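押しボタン操作評価データ 機材調達・更新計画に関する説明書

版:2022年7月
管理部署:スケメルビー技術センター 設備計画室
文書責任者:Maëlle Lemieux
技術確認:Liesbeth Van den Broek

1. 本書の目的
本データ一式は、ロボットアームによる押しボタン操作の評価記録と、その実施に要する機材の調達情報をまとめたものである。利用者としては、同種の評価設備を新設または更新する部署の予算担当者および計画担当者を想定している。制御アルゴリズムの性能比較は対象に含まない。

2. 収録内容
episodes/ 操作記録(62件)
stills/ 固定カメラによる静止画
budget/ 機材別見積、保守費内訳
plan/ 更新計画および発注予定表
CHANGES.txt 変更履歴

操作記録の件数は確定版の値であり、予備試験の記録は除外した。除外した記録の提供を希望する場合は、第7項の窓口に申請すること。

3. 対象物の調達 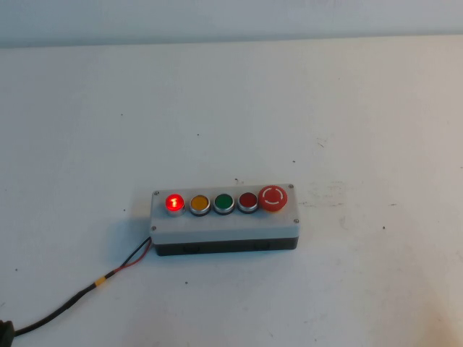
対象物は、評価設備の中で最も単価が低い一方、仕様の不統一が後の作業に最も影響する品目である。ウィルンコム計画では、制御箱を拠点ごとに個別購入した結果、ボタンの配列が揃わず、記録の統合に追加の工数を要した。このため次回以降は、一括発注を原則とする。発注仕様書には、一列に並ぶ5個のボタンについて、左端を赤の照光式、続いて黄、緑、赤の順とし、右端に大形のきのこ形非常停止ボタンを置く現行の配列を明記する。蓋は四隅のねじ留めとし、部品交換の際に箱全体を買い替える必要がない構造を求める。配線の長さは拠点の机寸法により異なるため、見積依頼時に個別に指定すること。

4. 予算区分
(1)本体費 アーム、グリッパー、制御装置。固定資産として計上する。
(2)対象物費 制御箱および交換用ボタン。消耗品として計上する。
(3)撮影設備費 カメラ、取付具、照明。
(4)配線・設置費 ケーブル、固定具、設置作業。
(5)保守費 年次点検および予備部品。

配線・設置費は、これまで本体費に含めて見積もられることが多かった。見積書では必ず独立した行とし、ケーブルの保護材および固定具を品名で記載させること。年度途中の追加購入のうち、件数が最も多かったのもこの区分である。

5. 設置条件

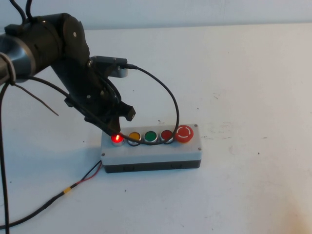
図2 制御箱の左端ボタン上に指先を位置させたグリッパーと周辺の配線

机上の配線は、設置面積の算定に含めなければならない。図2では、グリッパー上部付近から出た黒いケーブルが右へ大きく弧を描き、制御箱の上面に掛かっている。机の寸法をアームの可動範囲と対象物の外形だけで決めると、こうした余長を収める空間が不足する。計画時には、奥行方向に100mmの余裕を加え、天板の奥行を800mm以上とすることを標準とする。天板は、対象物の輪郭を判別しやすい無地の淡色を指定する。

6. 更新計画
第一期:スケメルビー拠点の制御箱の統一、予備品の確保
第二期:エンディルサイド拠点への同一構成の導入
第三期:保守契約の一本化

第二期の発注は11月を予定する。納期は発注後およそ9週間を見込み、検収は各拠点の設備担当者が行う。グリッパーの選定については、フォルタン社を含む複数の供給者から見積を取得し、指先部品を単体で購入できることを必須条件とする。

7. 利用条件および問い合わせ
本データは、組織内の計画立案および教育の目的に限り利用できる。見積金額を含むファイルの外部提供は認めない。引用の際は、版および管理部署名を併記すること。内容の訂正、追加提供の申請その他の問い合わせは、設備計画室が受け付ける。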